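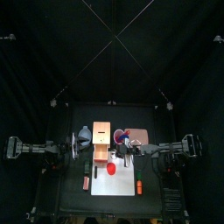 What does Ellance make?

Small wooden storage for kitchens and desks: upright boxes with a pull-out drawer, lidded and knobbed boxes, and the dividers and liners that fit inside them. The range is sold through kitchen shops and direct from the workshop in Datmont.

Ellance > Company > About us

Reading time: 3 min

What we do

Ellance designs and builds storage for the things that sit out on a bench or table and get handled every day. Cutlery, pens, tea, string, spare keys. We don't build cabinets, shelving or anything that is fixed to a wall. The largest item in the catalogue can be lifted with one hand when empty.

The company began as a repair counter for drawers. Most of the work that came in had the same fault: the runner had worn on one side and the drawer sat crooked in its opening. We started making replacement drawers, then replacement boxes, and the repair counter closed once the boxes took up the whole bench. Repairs are still accepted on our own products.

The range

There are 3 product lines.

Bokura is the upright box with a drawer. The drawer pulls fully clear of the body so it can be emptied over a sink or bin and wiped out. There is no stop at the back. Customers who want one can order a peg that fits from behind and is removed with a flat screwdriver.

Jacquet is the painted line. Boxes are square on the front, with one colour per front panel and a plain round knob. The colours are changed each July, and discontinued colours are kept for repairs until the stock runs out. Knobs are not painted, as paint on a knob wears through at the fingertips long before the panel shows any mark.

The third line is inserts. It includes dividers, felt liners and a narrow tray for spoons. Inserts are cut to the internal measurements of the two box lines and are not supplied to outside dimensions.

How drawers are fitted

Wood moves with the humidity of the room. A drawer fitted tight in a dry workshop will bind in a damp kitchen, so we leave clearance of 2 mm in total across the width of the opening. Drawers are fitted to their own box and the pair carries the same number on the underside. There are 183 box and drawer combinations in the current catalogue, counting sizes and finishes, and drawers should not be swapped between boxes even where the nominal size matches.

The standard opening is 76 mm high. It accepts a closed hand holding a spoon or a whisk handle, and it was the dimension most often requested by repair customers.

Bench use

Tabletop storage is rarely used alone. It stands beside jugs, cups and whatever else has been left out, and its size and shape are judged in that company. We set out box proportions with ordinary tableware next to them, on both dark and light surfaces. A front panel that reads well on a pale bench can look heavy on a black one.
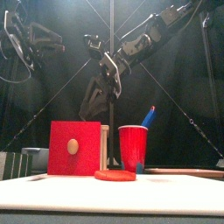

Red square box with round beige knob, on a white work surface.

Knobs are fixed at or near the centre of the front. On request we will shift a knob to one side, which some left-handed customers prefer on boxes kept against a wall. The change adds no cost if it is noted on the order before drilling.

Care

Wipe with a damp cloth and dry at once. Don't soak any part. Liners can be hand washed and should be flat and fully dry before they go back. If a drawer starts to stick, rub a plain candle along the two bottom edges. Cooking oil should not be used on the runners; it goes gummy and collects crumbs.

Workshop and orders

Cutting, fitting and finishing are done at Datmont. Retail orders are packed with the drawer out and wrapped on its own, and it has to be slid in on arrival. Check that the numbers on the underside match before doing so.

Trade accounts, replacement knobs and repair bookings are handled by the same office. Quote the number from the underside of the box in all correspondence. If the number has worn off, send the outside height and width in millimetres and the colour of the front.

Page last revised October 10, 2020.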